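Deductible Choice and Claim Filing in Small Renters Policies
Moushumi Sheikh, student project report

Of 500 survey forms, 367 were usable. Renters with the higher deductible filed fewer small claims. Income was not controlled for, so the effect of price alone cannot be separated. Late filings (20) were kept in the Talta sample.

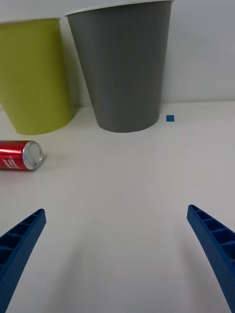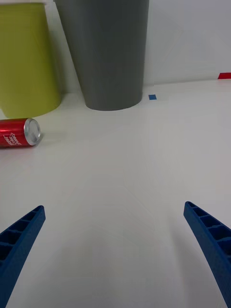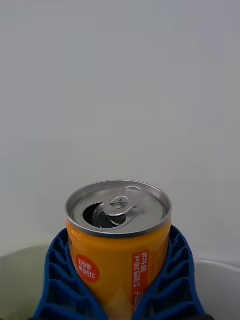 Last picture: opened can, orange body.

Related reports
Flood Riders in Jikside
Premium Lag, Evness

Contact | Back to top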